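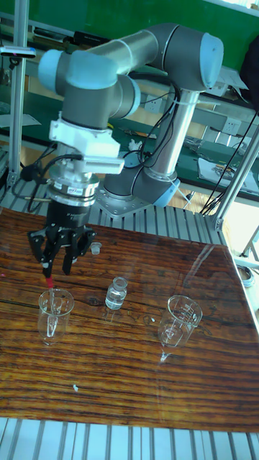
TARNWOOD, January

4.2 Ground ball speed and infield moisture

The second part of the analysis deals with ground balls only. After bunts and balls deflected by the pitcher were removed, 1507 ground balls remained from 17 games played on the two home fields, Tarnwood and Ondby. Both fields have a skinned infield with a clay and sand mix, and both are watered by hand. The Ondby infield has a higher share of clay and drains more slowly.

Moisture was read before the first pitch and again after the fifth inning, when the crews drag the dirt. Readings were taken at 8 fixed points on the arc between first and third base. The mean of those points was used as the value for the half of the game that followed. We did not try to correct for shade, although the third base side at Tarnwood dries later than the rest of the infield in afternoon games.

Speed loss was defined as the drop in ball speed between the first bounce and the point where the ball was fielded or left the dirt, divided by the distance covered. Balls that traveled less than 30 feet on the dirt were kept in the data set but given a lower weight, as the tracking error is large compared with the distance.
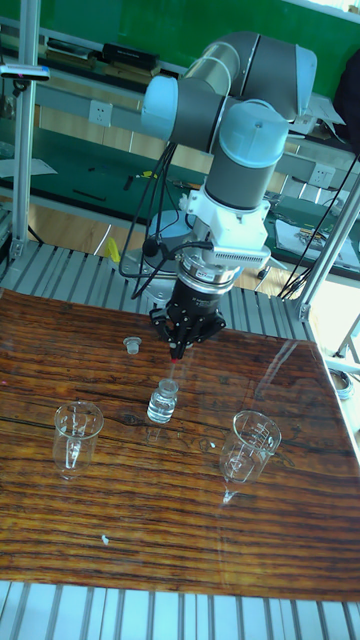

With that weighting in place, speed loss rose with moisture on both fields. The slope was steeper at Ondby. A plausible reading is that wet clay deforms more at the second and third bounce, where the ball arrives at a lower angle, but the bounce data are too sparse to test this directly. The grass portion of the path was not included in the fit.

Figure 4, in the next section, plots the fitted curves for the two fields against moisture. The curves cross near the dry end of the range. Below that point the Ondby infield plays faster than the Tarnwood infield, and infielders who trained on the softer surface tended to set up one step too shallow in the early innings. This was seen mostly at shortstop. At second base the starting positions varied so much with the batter that no surface effect could be separated out.

One Wednesday game at Ondby was treated apart from the others. Rain stopped play in the third inning, drying compound was spread near second base, and the readings taken afterward did not agree from point to point. The game is included in the totals but not in the curves -- including it widens the error band at the wet end and leaves the slopes unchanged.
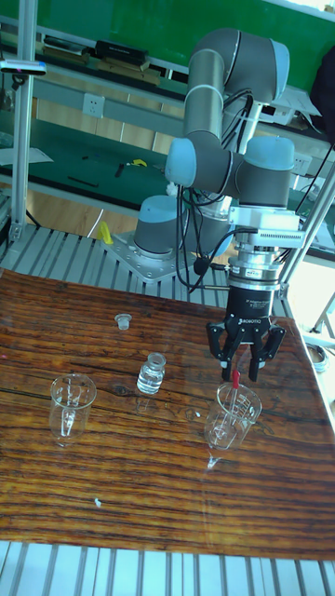 Admasu

4.3 Errors and scoring decisions

Fielding errors were taken from the official score sheets as written. No plays were rescored. A ball ruled a hit may still have been misplayed because of the surface, so the error counts understate the effect of moisture on fielding. The Stornuditz index, which assigns each ground ball a difficulty based on speed and lateral distance, was used as a second measure.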